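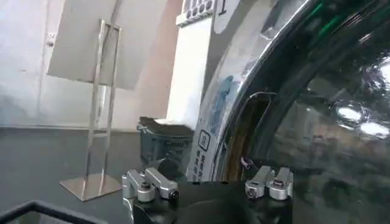

Plandale opens its household robotics hall to visitors

Last updated: 28/06/2025

The Plandale Center for Applied Automation held its first open day this week, admitting 163 visitors to the household robotics hall on the ground floor. The hall has been in use by research staff since February and had until now been closed to the public.

The program was built on demonstrations of laundry work. Altix, the engineering firm that shares the hall with the Center, presented its work on robot arms for shared laundry rooms in apartment buildings and care homes. Visitors were admitted in groups and stood behind a marked line while operators explained each task and answered questions.

According to the Center, laundry was chosen for the open day as a task that every visitor knows and that remains hard to automate. Doors differ in weight and in the way they swing. Curved glass and polished rims throw back the lights of the room, and this can mislead a camera that is trying to judge distance. Clothing has no fixed shape and must be found again each time it is moved.
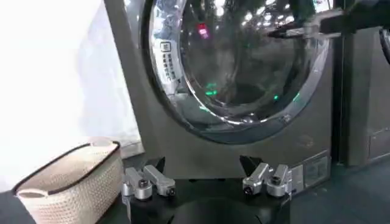

Each session lasted 40 minutes and ended with a period for questions. Many of these concerned safety, and staff explained that the arms run at reduced speed whenever members of the public are in the hall. An operator is present at all times and can stop the equipment by hand. Other visitors asked about cost. Altix stated that the project remains at the research stage and that no price or sale date has been set.

The work is supported for two years by the Janssen Fund, which awarded the Center a grant for studies of automation in the home. Part of the grant pays for a record of practice runs, in which every attempt at a task is kept, including those that fail. The record held 358 entries at the time of the open day. The Center intends to release a first portion to other research groups once it has been checked.

Students from the Kerkum Technical College attended the morning session and were given a separate talk on training and employment in the field. The Center will offer five places to students of the college in the coming school year. Those selected will assist with the setup of equipment and the review of practice runs.

A second open day is planned, with a date to be announced on the Center's public notice page. Admission will again be free of charge, but advance registration will be required. Groups from schools and housing associations are asked to contact the visitor office before registering, as space in the hall is limited. The building has step-free access from the main entrance.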